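Where the tape lives: an afternoon with A-yeong Koo

I'd been meaning to talk to A-yeong Koo for ages, ever since a friend sent me her notes on packing orders at home.

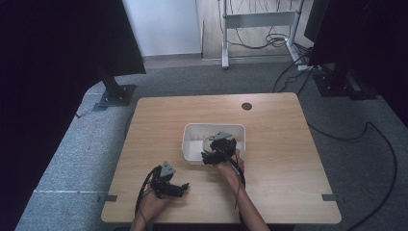 She runs Tastine, a little mail-order tea business, and back in February she sent out 300 parcels (her best month so far!). I assumed she'd have shelves and labeled drawers everywhere. "No, I have a table and some bins," she told me, laughing. "People are always a bit let down."

Her big thing is that tape gets a bin of its own. "If the roll is loose on the table, you put a box down on it, or a sheet of paper, and then you're hunting," she said. "A shallow bin is best. You can see in, and you can get your hand in." She tried a deep basket first and hated it – everything sank to the bottom and she ended up tipping it out twice a day.

I asked about the table, because mine is a disaster. She likes a square one she can work at from any side, and she swears by rounded corners. "I have walked into the other kind so many times. I had a bruise on my hip for a whole winter!"

Her packing partner, Gun-woo Choo, wandered in with coffee at this point and had opinions. He'd keep the scissors in with the tape. She won't hear of it. "He drops them in point up," she said. "Point down," said Gun-woo. They have clearly had this talk before.

On a normal day the two of them pack 8 boxes before lunch and then stop to clear the table completely, even if there are more orders waiting. Then the bin goes back in the middle and they start again. "It takes a minute and I'm nicer afterward," A-yeong said.

I went home and gave my tape a bin too, an old one that used to hold onions. It still smells a little. Gun-woo says baking soda, A-yeong says just buy another bin.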